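Mokulbridge clothing drive to run again after 738 coats and jumpers handed out

Mokulbridge Courier
9 April 2023

The winter clothing drive is back and it's starting early. Drop-offs open next week at the Nepia Street hall, side door, same as last time. Knitwear wanted most. Coats second. Please no more summer dresses.

Last year's drive gave out 738 coats and jumpers before the cold snap ended, and organisers say they ran out of men's large inside the first fortnight. Kids' sizes went nearly as quick. What was left over at the finish was mostly scarves, plus a rack of formal jackets that went to the op shop on Bolik Road.

Stinex, the freight firm out past the saleyards, is lending a van again and has put up shelving along the back wall of the hall. It has also covered the hall hire through to the end of the season. The council is not putting in cash this year but has waived the tip fee for anything too far gone to pass on - a sore point last time, when the drive got stuck with a bill for dumping wet doonas.

The total of items dropped off last year came to 1,901. Of those, 613 couldn't be used. Stains, broken zips, moth holes, and a fair few things that had shrunk in the wash and wouldn't fit anybody. Organisers would like that number to come down. They've asked people to check seams and cuffs before bagging up and to wash everything first, even if it's been sitting clean in a cupboard.

Some rules for this year:

Clean and dry only. Damp bags will be turned away at the door.

Wool and wool blend knits folded, not on hangers. Hangers stretch the shoulders and the hall hasn't the rail space anyway.

Small mending is fine. A loose button or a pulled thread can be fixed on site as there is a sewing table going most afternoons.

No pillows, no shoes without laces, no underwear unless its new in the packet.

Label the bag with size and whether it's adults or kids. Masking tape and a texta will do.

Limit of 6 bags per household per visit. That one is new, and it is about space. The storeroom was full to the door by the second weekend last year and people were stacking bags in the kitchen. If you've got more than that, ring ahead and a van pickup can be arranged for addresses in town. Farms and the river side blocks may have to wait a bit for a pickup run.

Handing out begins once the shelves are full, probably a few weeks after drop-offs open. No referral needed and no forms. People can come in and choose for themselves, and the hall will have a curtained corner for trying things on, which was asked for a lot last year. School jumpers will be kept on a seperate table near the stage.

There was talk of moving the whole thing to the old produce shed on Bolik Road, which has better parking. That's off for now. The shed roof leaks at the western end and repairs aren't expected before December. The hall it is then - parking is on the street or behind the library.

The chunky knits are the ones that go first, the organisers say, cable patterns especially. 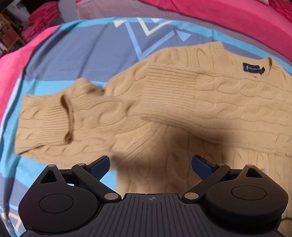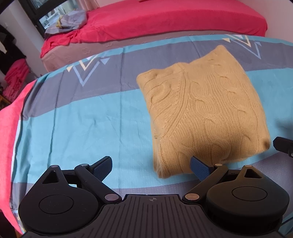
Tan cable knit sweater on a bed.

Comments (1)

riverside_mum: Good to see the curtained corner going in, my two refused to try anything on last year and we ended up swapping half of it back. Can someone confirm if the evening opening is still on? Those of us on shift can't make it before five and the side door was locked both times I came by.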